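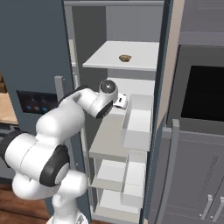

The open compartment, with a small white object at the edge of a shelf.

The cold store at Rumport held 665 trays of seed potatoes and one tray that was not on the inventory. Ákos Farkas found the discrepancy during the spring audit. He recorded it as a surplus of one, noted the shelf, and went to lunch.

After lunch the surplus was two.

He checked the scale. It was a Trevix bench model, calibrated in the morning, and it read zero with nothing on it. He weighed both trays. Each came to 36 pounds, label included. The labels gave the variety as Wimby, a name he could not find in the register. The grower was listed as Bhatia, with no initial and no lot number.

Procedure for an unregistered lot was to seal it, move it to quarantine, and inform the district office. Farkas sealed both trays, moved them, and filled out the form. Under "origin" he wrote "unknown." The form did not accept this, so he wrote "Rumport."
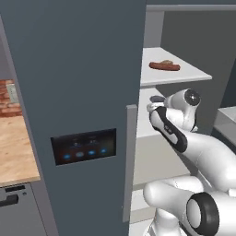

Rumport, 21 March 2026

To the district office. Further to my earlier form, the quarantine room now contains eight trays. The seals on the first two are intact. The door log shows one entry, which is mine. Temperature has been steady for the whole period. I have cut one tuber from each tray and find the flesh sound, with no rot or greening.

I request about 200 additional seals and a second set of shelves. I also request the address of any grower named Bhatia who has held a license in this district, in any year.

The variety boils well. I have entered the quantity consumed as a sampling loss.

Á. Farkas, Inspector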